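Skania Cabins & Campground

Search this site Enter keywords Go

FREQUENTLY ASKED QUESTIONS

Updated July 2022. Please have a read before you ring, the office phone is usually busy and there's a fair chance it's in here somewhere.

BOOKING

How do I book?

Online is quickest. We use Bavico for bookings now, the old email form is gone. Pick your dates, pick a cabin or a site, pay the deposit, done. Confirmation comes by email straight away. If it doesn't, check your junk folder first, then call.

Can I book over the phone?

Yes. Office hours only. Have your card handy and your rego number if you're bringing a van or trailer.

Is there a minimum stay?

2 nights for cabins. Tent sites one night is fine, except school holidays and long weekends when it goes up. Bavico will tell you when you put the dates in. We can't override it, so please don't ask the weekend staff to, they don't have the login.

What's the deposit?

One night's rate. Comes off your total. Balance is due when you arrive, not before, unless you've booked a whole group area.

Do you do specials?

Sometimes in winter. They go on the front page of the website. No coupon codes, if you found one on another site it isn't ours.

Can I ask for a certain cabin?

Ask, sure. We write it on the booking and do our best. Not a promise. If a cabin has a plumbing problem the day before, we move people.

My dates show as full but I can see empty sites when I drive past?

Probably people arriving late, or the site is resting. The grass ones down by the creek get rested after rain. They'll look empty for a week or more. Please don't set up on them.

CHANGES AND CANCELLING

I need to change my dates.

Log in to Bavico with your booking number and do it there, up to a week before. Inside a week, ring us. If the new dates are dearer you pay the difference. If they're cheaper we credit it.

What if I have to cancel?

More than two weeks out, full refund of the deposit. Less than that, we hold it as a credit for a year. No-shows lose the deposit. Road closed by flood or fire: full refund, always, just send us a message so we know you're safe and not on the road.

Can I give my booking to a friend?

Yes, send us thier name and mobile before they turn up. Same number of people please.

How long do refunds take?

Depends on your bank. We send it the day we process it. After that it's out of our hands.

GETTING HERE

Where are you exactly?

594 Rotich Road, just out of Drerier. Green sign at the gate, mailbox shaped like a milk can. If you've hit the bridge you've gone too far, turn at the hall and come back.

My GPS says something different.

Yep. Some of them send you up the forestry track. Don't. It's dirt, it's steep, and there's nowhere to turn a caravan. Stay on the bitumen from Drerier the whole way.

Is there a bus?

To Drerier, yes. Not to us. There's a taxi in town but book it ahead, especially evenings. We don't run a pick-up anymore.

Where's the closest fuel?

Drerier. Closes early. Fill up on your way through. Same for gas bottles, we do swaps at the office but run out in the holidays.

Is there mobile reception?

Patchy. Best near the office and up at the top sites. Nothing down the creek end. Wifi works in the camp kitchen and the office verandah, password is on your check-in card. It's fine for email. Not for movies.

CHECKING IN AND OUT

What time can I check in?

From 2 pm. Cabins take a while to clean properly and we don't have a big crew. If you're early you can leave the car in the day parking and go for a walk or use the picnic tables.

I'm going to be late.

After hours, your key is in the lockbox beside the office door. We text the code on the day, so make sure we have the right mobile number. Please drive slowly and dip your lights past the tent sites.

Check-out?

By 10 am, cabins and sites both. Late check-out only if there's no one coming in, ask the evening before. There's no charge if we can do it.

What do I need to do before I go?

Cabins: dishes done, rubbish out, key back in the box. Leave the sheets on the beds. Towels in the bath or shower. Turn the heater off please!! Sites: take your pegs, all of them. The mower finds the rest.

I left something behind.

Ring or email with your cabin or site number. We keep things for a month. Chargers and kids' hats go in the tub at the office, have a rummage next time. We'll post small things if you pay the postage. Food gets thrown out.

CABINS

What's in the cabin?

Kitchenette with fridge, cooktop, microwave, kettle, toaster, pots and plates. No oven except in the family cabins. Bathroom with shower. Heater. Ceiling fan. Air con in the family cabins only. Small TV, local channels.

Is linen supplied?

Sheets, pillows, doonas, yes. Bath towels, yes, one each. Bring your own beach towels for the creek and the lake. Please don't use the white ones on dogs, it's happened.

How many people can stay?

4 in the standard cabins, and that includes babies in a portacot. More than that, you need a family cabin or a second one. Insurance thing, we can't bend it.

Portacots and high chairs?

Free, but book them. We don't have heaps. Bring your own cot sheets.

Are any cabins wheelchair accessible?

Yes, the ones beside the office. Ramp, wide doors, roll-in shower, rails. Sealed path to the camp kitchen. The track to the creek isn't sealed and has a lip at the top, so have a chat to us first about which way round is best.

Do cabins get serviced?

Not during short stays. If you're in for a week we swap the towels and empty the bins halfway. Need more toilet paper or tea bags, come to the office.

Is there a laundry?

Behind the camp kitchen. Coin washers and dryers, the office has change. Clothesline is free. Powder from the office. No washing of horse rugs or dog beds in the machines please, use the trough.

CAMPING AND VANS

Powered sites?

Yes, top and middle rows. Bring a proper 15 amp lead. No household extension leads, no double adaptors. We do check.

How big are the sites?

Varies. Put your van length in the notes, including drawbar, and we'll match you up. Really big rigs should ring before booking online, some of the corners are tight and there's a gum tree that's won a few arguments.

Dump point?

Near the exit gate. Free for guests. Rinse down after yourself.

Campfires?

In the fire rings only, and only when there's no fire ban. Bans get written on the board at the gate. Firewood is for sale at the office, don't collect it from the bush, the fallen stuff is habitat. Fires out by quiet time.

Generators?

No. Solar's fine.

DOGS AND OTHER ANIMALS

Can I bring my dog?

On sites, yes, outside peak season. In cabins, only the pet-friendly ones, they're marked on Bavico. On a lead, picked up after, not left alone. Barking dogs make for a lot of phone calls.

Cats? Birds? Horses?

No cats. Birds, ask. Horses, there's a paddock further down Rotich Road that takes them, we can give you the number.

Can I feed the wildlife?

No please. The possums are already bad enough. Eskies shut and off the ground overnight.

SWIMMING, WALKING, FISHING

Is there a pool?

No pool. Creek is good in summer. Not patrolled, cold, deep in spots. Watch your kids.

Can we fish?

Yes with a licence. Get it online before you come, reception being what it is. The office has bait sometimes.

Do you hire canoes?

From the office, by the hour or half day. Life jackets included and you have to wear them. Not when the creek's up.

Walking tracks?

Map at the office. Easy one follows the creek, harder one goes to the lookout. Lookout track shuts after heavy rain. May is a lovely time for it, cool and hardly any flies.

MONEY AND OTHER BITS

Is there a bond?

Only for group bookings. $230, back to your card once we've been through and everything's ok.

Do you take cash?

Yes, and cards. No cheques.

Quiet time?

From 10 at night. Means music off, not down.

Can we have visitors?

Day visitors are fine, sign in at the office, gone by dark. Park in day parking, not on the grass.

Smoking?

Outside, away from doors, butts in the tins. Cleaning fee if it's inside a cabin.

Still stuck? Office phone or the contact form. We answer emails at night mostly so give us a day.
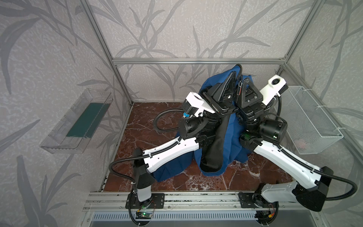
Guest Information, Issue 4

Paper copies of this issue are in the rack at the office and in the drawer in each cabin. If your cabin has an older one, the check-out times in it are wrong, bin it please and grab a new one.

Related pages

Site map and cabin layouts
Group bookings and school camps
What's open in Drerier
Fire bans and road closures
Canoe hire prices
Pet-friendly cabins: the rules

Contact us | 594 Rotich Road, Drerier | © Skania Cabins & Campground | Back to top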